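Pidis

Finds mug handles from a wrist view and suggests where to close the gripper. Part of the Staltlow stack, though it will run without the rest if you feed it colour frames and a camera calibration.

What it does
Segments each mug, looks for a handle, returns up to 40 grasp candidates ranked by score. A mug with no handle in view comes back as "unknown", so the planner can go and look from somewhere else. Earlier versions guessed. They guessed with great confidence.

Install
Clone, run setup.sh, go and make tea. Needs Python 3.11.

Settings
min_score: leave it alone until you have read the logs.
timeout_ms: default 1000. Raising it gives you the same wrong answer later.
mask_fingers: on by default. Turn it off and the right finger becomes a mug.

Known problems
Thin black wire racks get merged with dark fingers when both are out of focus. Printed cloth is worse. The August weights were fond of round orange flowers and would propose a grasp on almost 40 of them in a session. The current weights have mostly got over it.
Overlapping mugs share one mask if their edges are soft. Yellow against lavender is fine, cream against anything pale less so.
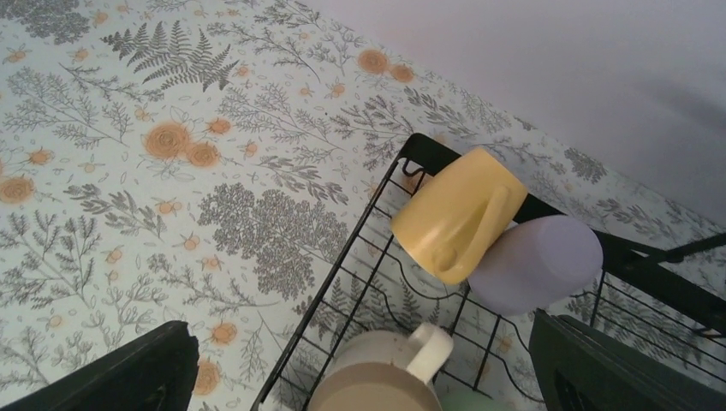
Wolik

Last edited 21 December 2023. Bug reports should include the log.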